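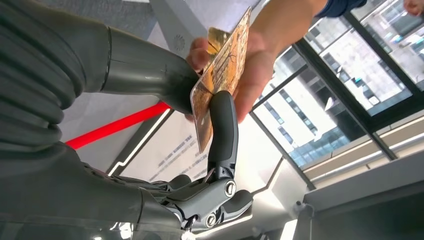
Cards: keeping them clean, flat and findable

Updated December 13, 2025

Quick page this time, back to the shop by two. Playing cards, game cards, loyalty cards, the fancy printed ones you get in boxed sets with gold or patterned faces. Same rules for most of them.

Handling

Wash hands first. Dry them properly. Hand cream is the worst, worse than crisps, it leaves a film you can't see until the light hits it.

Hold by the edges, long sides if the card is big. Pinching in the middle of a glossy face = fingerprint, every time. Passing one to somebody, give them the free end and wait till they've got it before you let go. Corners dent when they hit a hard floor.

Metallic finishes scratch more easily than plain ones. Don't slide gold ones across each other face to face. Lift, put down, lift.

Cleaning

Dry soft cloth to start. Glasses cloth is perfect. Wipe from the middle outwards, straight lines, no circles.

Still sticky? Plastic ones: cloth barely damp with water, drop of washing up liquid if you must, then dry straight away. Card-and-paper ones: no water at all. Edges drink it and swell and thats it, you'll know that card by its back for ever more.

A white pencil rubber takes grey marks off plain borders. Go gently. Keep it well away from foil or anything printed in gold, it will take the shine with it. Tâm Huỳnh swears by a bit of bread for this. Have tried it. Crumbs everywhere, can't recommend.

No polish, no baby wipes, no nail varnish remover. Someone wrote in from Veltcombe in March about the nail varnish remover. Condolences.

Never sure what a card is made of? Try the spare joker or the advert card first.

Flattening

Bowed pack: square it up, sheet of clean paper top and bottom, heavy book on it. Leave overnight, check, turn the pack over, leave again. Cookery books are a good weight. Airing cupboard no, radiator no, iron definately no.

One single bent card is harder. Put it in the middle of the pack with the rest and do the lot together.

Creases don't come out. You can make them less obvious, press with the back of a spoon through paper. The line stays though.

Storing

Tuck boxes split at the flap. When they go, use a lidded sandwich tub, or one of the old Movlow soap tins if you've still got one, they take a standard pack with a bit of room for the rules.

Rubber bands: no. They nip the edges and then perish and stick. Strip of paper round the pack, bit of tape on the paper only, done.

Upright in a drawer beats a flat heap, you can read the labels. Label the END of the box, not the lid.

Out of the sun. Oranges and browns seem to go first on ours, windowsill pack is now mostly beige.

Bathroom and garage both too damp. Loft too hot in summer. Sideboard is fine.

Sleeves

Worth it for anything you'd mind losing. Measure the card before buying, sleeve sizes are a muddle. The Orell ones were 80 pence for a dozen at the market, which did us, bit cloudy. Başaran's stall has clearer ones but they run narrow so take a card with you.

Slide the card in top first, don't force it. If it bows, wrong size.

Missing cards

Look inside the box flap. Then down the sofa, then in the rules leaflet, it's always the rules leaflet. Lay the pack out by suit or colour in rows and the gap shows up quicker than counting.

Odd cards left over from dead packs make good plant lables (plastic), bookmarks, or a scraper for candle wax on the table.

More on board game boxes and split corners next time, if the glue's dried by then.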